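## Part 3: Getting your account ticked on Flonura

I wrote the first two parts for people who had never used a social network that wasn't one of the big ones. By now you should have an account, a handle and a profile picture that isn't the grey egg. In this part I'll take you through getting the little green tick next to your name, and then sorting out the paid plan if you want it (you don't need it for the tick, whatever the pop-up implies).

Last updated 21 May 2018. The menus moved in the spring, so if your screen says "Profile & Trust" instead of "Identity", update the app first.

### Before you start

You'll need:

- the email address you signed up with, and the password for it
- a website or blog you can edit, even a tiny one
- a phone that can receive texts

**Note:** Accounts have to be 9 days old before the tick option shows up. I spent a whole evening looking for mine before I read that bit of the help pages.

### Asking for the tick

1. Open Flonura in a browser. You can do this in the app, but the copy button in step 4 is fiddly on a phone and I always end up grabbing half the code.
2. Click your name at the top right, then **Settings**, then **Identity**.
3. Choose **Link a website** and type your address in full, with the https bit at the front.
4. Flonura gives you a short line of code. Copy the lot, including the brackets at each end.
5. Paste it into the footer of your home page and save. If your site is hosted with Sinau, there's a box called **Extra footer text** and it goes straight in there.
6. Go back to Flonura and press **Check now**.
7. Type in the number they text you.

The check took a couple of minutes for me the first time and most of an afternoon the second. Leave the tab open and go and do something else — pressing the button again puts you at the back of the queue.

**Caution:** Don't change your display name while the check is running. It cancels the request without telling you, and you have to wait a day before trying again.

### If it says "Not found"

Nine times out of ten it's the cache. Log in to your host, look for **Clear cache**, and run the check again. On Lanz blogs the setting is hidden under **Speed**, of all places. I've also seen it fail when the address has "www" on the front in one place and not in the other, so make them match.

### The paid plan

The plan is called Gronau and it gets you longer posts, an edit button and fewer adverts. Ordinary posts stop at 2767 characters and Gronau posts go up to 3000, which I'll admit isn't a massive jump! I pay for the edit button. I can't spell when I'm cross.

1. Go to **Settings**, then **Plans**.
2. Pick monthly or yearly. Start with monthly, you can switch later and they knock off what you've already paid.
3. Untick **Share my activity with partners**. It comes ticked.
4. Enter your card details and press **Confirm**.

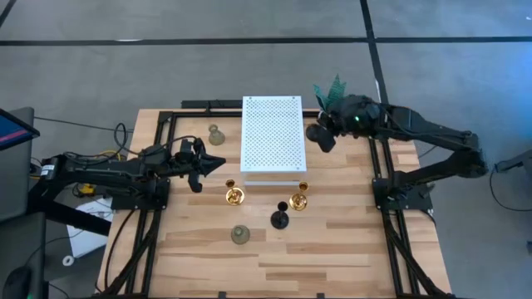 5. Wait for the email receipt and keep it somewhere safe. You'll want the order number if you ever ask for a refund, and it isn't shown anywhere in your settings.
6. Log out and back in. The edit button won't appear until you do.

**Note:** If you cancel, your long posts stay up, but you can't change them any more. Fix any typos before your last day — I've got a post from last September with "pubic transport" in it and it's there for good.

### Turning the tick off

Some people get it and then decide they don't like it. Go back to **Identity**, click the three dots beside your website and choose **Unlink**. You can take the code out of your footer after that, in whichever order suits you. Your followers don't get a message about it.

Part 4 covers muting words and hiding replies.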